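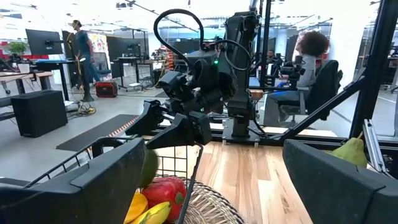
One of you asked last time whether the whole morning check could be skipped if the cell ran fine the day before, and I've been asked it every January I've taught this, so let me start there. No! Please don't skip it. It takes less time than getting coffee, and most of the ugly afternoons in my notebook began with a cell that ran fine the day before.

Handout 3: looking after the tabletop cell (two arms, one table)

Updated 01/12/2025. The old version had the wrong cycle number for the finger screws, so toss it.

Before power
Put a hand on each base plate and push sideways. You're feeling for any give at all. If it moves, get the hex key and go around the bolts corner to corner, then push again. Next, follow the cable with your eyes from the wrist back to the base. It needs a big lazy loop up top – a tight one will tug at the connector every time the wrist turns over. I like my loops bigger than the Panyasiri manual shows, but theirs will pass.

Fingers
Wipe both fingers with a dry cloth and look at the inside faces. Fruit and vegetables are kind to grippers until one splits, and then you get a sticky film that the next pear hangs on to. Finger screws get checked every 900 cycles and the fingers come off for a proper clean at 2000. Write the counter reading in the Tanow log (mine said 2346 last time, so yes, I was late too).

Power and home
Bring up one arm, home it, then the other. Wait for the indicator on each gripper before you send anything. If an arm stops short of home with error 2669, it's nearly always the wrist connector. Power down, reseat it, start over from the base plate push. Don't just clear the error and carry on, I can see it in the log!

Wrist camera
Open the Nastia viewer and check that both fingertips show along the bottom and that the basket sits between them at the pick pose. If one finger shows a lot more than the other, the bracket has slipped. Loosen, center, tighten, and redo the calibration before any picks.

For next time: bring your filled-in log page and read the Skoltureck notes on cable strain, first half only.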